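Plenar, 22/10/2025 – Okay, I've been sitting on this for weeks and my manager finally said I could hit send, so here goes. I'm Mansa Mensah, I sing, I write, I talk too much, and I'm going back on the road! The Jisance Tour starts in February and it's 30 dates, the most I've ever done in one run.

If you've followed me for a while you know the last year was a quiet one. I had surgery on my vocal cords last fall, and after that I wasn't allowed to sing a note for what felt like forever (I texted my own mother from across the dinner table). I did the voice therapy, I drank the terrible tea, I did the humming exercises in the car with the windows up. My doctor cleared me for full shows this summer and I cried in the parking lot, then drove straight to rehearsal.

I know there were stories going around that I'd retired, or that I'd been dropped by my label. I wasn't dropped. Pretov Records has been with me since my second single, and they're putting out the new album too. It's called Jisance, same as the tour, and it has the loudest songs I've ever made, plus one really soft one that I recorded in a single take with the lights off. The first single, "Baidoo," comes out the same week tickets go on sale. Baidoo is the street my grandmother lived on, and she has already told everyone at church that the song is about her. It mostly is.

Now the part you want. The first night is at the Plenar Theater, right here at home, which holds 1,349 people if you count the balcony where I saw my first concert when I was nine. After that we go south, then west, then back up the coast and home again for a closing night at the same place. I asked for smaller rooms this time. My last tour had a couple of arenas on it and I loved them, but I couldn't see any faces past the third row, and I missed that so much. These rooms are the right size for this record.

The band is mostly the people you know. We've got a new drummer and a three-piece horn section, which I have wanted since I was a teenager, and I'm going to be unbearable about it on stage. We've been working up roughly 70 songs, way more than we need, so the set can change from night to night. If you come to two shows you'll get two different shows. I'm also bringing back the request jar, so write down something old and drop it in by the merch stand before doors close on the opener. I read them all backstage and we pick two.

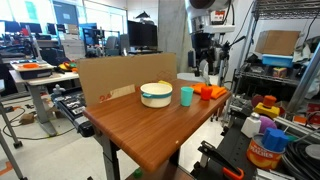 Tickets go on sale to the mailing list first, and then to everybody else the day after. There's a limit of four per person. I fought hard to keep the prices down and I think we did okay – the cheapest seats are cheaper than last time in every city. Resale will be at face value only, through the same site you bought from, so please don't pay some stranger triple for a balcony seat. There's also a small meet and greet before each show, and the spots are given out by drawing from the mailing list. You can't buy one, so if somebody offers to sell you one, they're lying.

One more thing I care about a lot. When I couldn't sing, I went through the 237 letters you all mailed to the label, and a bunch of them came from kids who were dealing with voice problems of their own. So a dollar from every ticket is going toward voice therapy for young singers whose families can't cover it. We'll post how much we've raised on my site after each leg of the tour, and where the money went.

I'll be doing interviews starting next week, by phone in the mornings and in person in Plenar in the afternoons. I'm keeping them short so I don't burn my voice out before we even leave, so please be patient with my team when they say twenty minutes. Radio folks who want "Baidoo" early can ask for it at the same time.

The full list of cities, the on-sale times and the mailing list sign-up are all on my website now. For interviews, photos and review tickets, contact the press office at Pretov Records.

See you in February!
Mansa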